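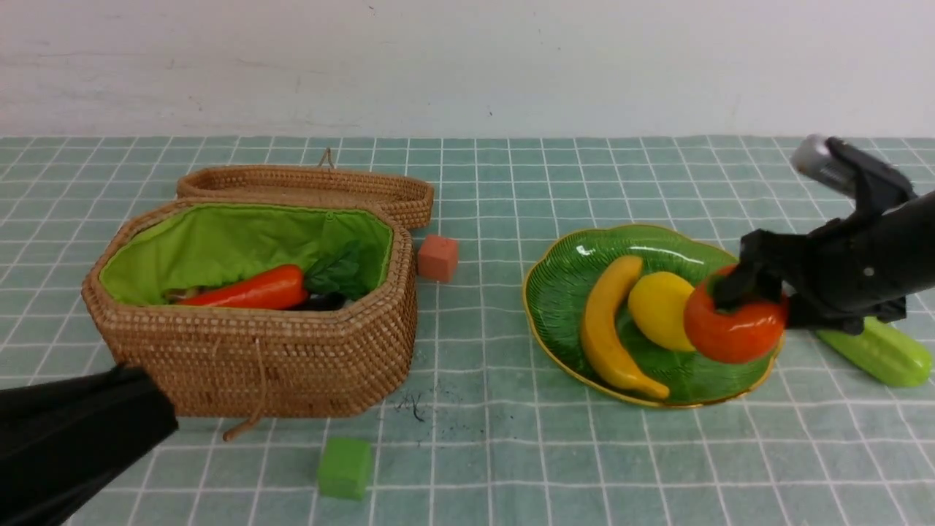 Equipment Planning for a Two-Arm Tabletop Sorting Station
Project report, September 2026

1. Background

Our group was asked to plan the purchase of a small manipulation station for the teaching lab and to stay inside the department's equipment allowance for the year. The task the station has to support is moving toy produce between a plate and a basket. We chose it early and did not change it, so most of the budget follows from it.

The lab already owned one table and a desktop computer that can run the control software. Everything else had to be bought or borrowed.

2. Arms and grippers

We compared two suppliers, Baseta and Sakalauskas. Baseta sells the arm, gripper and cable set as one package. Sakalauskas sells them separately, and the gripper came with a choice of finger lengths. On paper the separate parts were cheaper, but the mounting plates were not included and the delivery time was seven weeks. Baseta quoted four.

The fingers mattered more than we expected. A tomato has to be held from above, and it is wide and smooth. A banana lying on its side is narrow. Our first draft of the budget assumed a single finger set would do for everything, and we left out spares completely. The final version has one spare set per arm.

We recommend the Baseta package for both arms – mainly for the delivery time.

3. Objects and tableware

The objects are the cheapest part of the plan and took the most discussion. The list covers a plastic banana, lemon, tomato, carrot and cucumber, some leafy greens, and small colored cubes. The containers are a leaf-shaped green glass plate and a lidded rattan basket with a green fabric lining. The produce and cubes were priced from Flonora, and the whole line for objects and containers came to $132.

Glass was a point of disagreement. A plastic plate would survive a bad drop, but the ribbed, wavy edge on the glass one makes placing harder, and we wanted that. We kept it and added a second plate to the list.

The tablecloth is from Plillow. We picked a pale teal with a thin white grid, which makes it easier to put things back in similar places between trials. It should be budgeted as a consumable, along with tape and wipes.

4. Items we missed in the first draft

Clamps for the table edge
A power strip with a long enough cord
Replacement toy produce
Storage bins with lids
Shipping on the arms, which was quoted separately

5. Schedule

Ordering needs to happen in September for the station to be usable this semester. We allowed four weeks for the arms and eight days for assembly and calibration. The objects can be ordered last – they were in stock when we checked.

6. Open questions

We did not get a firm price on an extended warranty. The lab also has to decide whether repairs come out of this budget or the general one.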